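Praveck Walking Club
Minutes of the winter meeting
Held on December 7, 1999, in the reading room at Praveck
Present: 6 members with vote, 2 guests from the Pruvia club

The meeting was opened at the usual hour. The minutes of the previous meeting were read and were accepted with one correction: the path to be closed in wet months is the lower path and not the upper one.

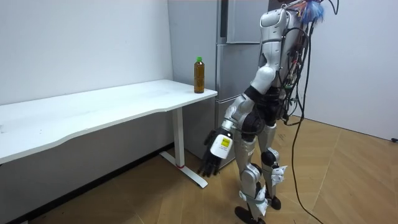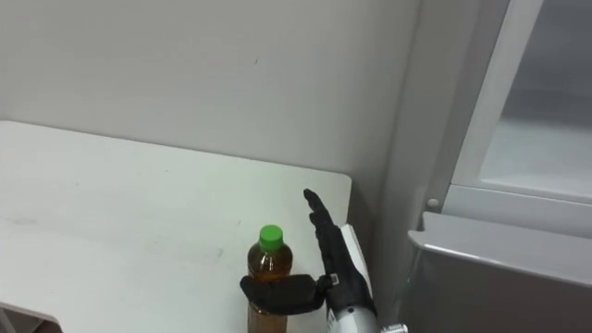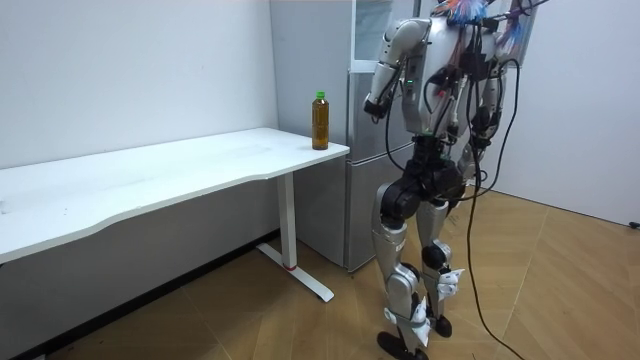
Photos 1 to 3: three views in the same room. The plastic bottle stands in photos 1 to 3.

1. Marks on the Greltent path

The marks between the mill bridge and Greltent are in bad condition. On the part after the second gate the yellow paint has almost gone, and two families reported in the autumn that they followed the forestry marks by mistake and came out on the wrong side of the hill. The meeting agreed that this part must be painted again before the season begins.

There was a long discussion about the color. One opinion was to change from yellow to red, as red is seen better in fog and also when leaves are on the ground. The guests from Pruvia said that their club uses red already, and where the two paths meet at the old lime kiln this would make confusion. It was decided to stay with yellow and to make the marks bigger. They will be painted on both sides of the tree, so that a person who walks back from Greltent can also see them. This was asked for already last year and was not done.

The paint from last time is still in the shed, but the tins were not closed well. Somebody should look if it can be used. If it can not, new paint may be bought without asking the meeting again.

2. The printed map

The club has 40 copies left of the old map. The old map does not show the new road at Tiedemann and it shows a spring which is dry now since several summers. The meeting discussed if the old copies can still be sold. The majority thinks that they can be sold at half price when the seller tells the buyer about the road. A slip of paper with the correction shall be put inside every copy.

For the new map, the printer in Pruvia made an offer for 600 copies. A smaller number was also asked for, but the price for one copy becomes much higher then. Some members were afraid that the club will sit on the maps for many years, like with the calendar. It was answered that a map does not become old on the first of January. The offer was accepted with four votes for, one against, and one member did not vote.

The text on the back side must be written new. The part about the bus is wrong, and the part about the inn at Tiedemann is too long and sounds like an advertisement. The inn did not pay for it. Proposals for the text can be put in the club's mailbox until the end of January.

3. Spring walk

The spring walk will take place in April, on the first weekend when the Greltent hut is open. The exact day is not known, as it depends on the snow on the north side. The walk starts at the church in Praveck and goes over the ridge. For those who do not want to climb, there will be a second group on the valley path with the same goal. Both groups will eat together.

Last spring the soup was finished before the valley group arrived. This time the hut shall be told the correct number of walkers, and walkers must put their name on the list at the bakery. Who is not on the list may walk but can not be sure of soup.

Dogs are welcome on the leash. The question if dogs may come inside the hut was left open, and we will ask the hut.

4. Bench at the lookout

The bench at the lookout has a broken board. The landowner agrees with a repair, but he does not want that the bench is moved closer to the edge, which some walkers had wished for. The meeting accepts this. The board will be changed when the ground is dry enough to drive up with the trailer.

It was also proposed to put a second bench lower down, at the turn where most older walkers take a rest. All present found this a good idea. There is no money for it in this winter, so the point goes to the next meeting.

5. Letter from Tiedemann

A letter was received from the village of Tiedemann about cars parked on the grass next to the chapel. The village asks that walkers use the place behind the sawmill. The club will write back and say yes, and will put a note about it on the board at the start of the path. The letter from the village was friendly and our answer should be friendly too. It was mentioned that the place behind the sawmill has no light, so in the winter months people should be told to bring a lamp.

6. Various

The key to the shed is missing again. Who has it is asked to bring it back to the bakery.

The guests from Pruvia invited the club to their evening with slides of mountain flowers. The invitation was received with thanks.

One member asked if the membership fee will go up. The fee stays the same for the coming year.

A brown glove and an umbrella were left after the last walk and can be picked up in the reading room.

The next meeting will be held after the spring walk. The day will be written on the board.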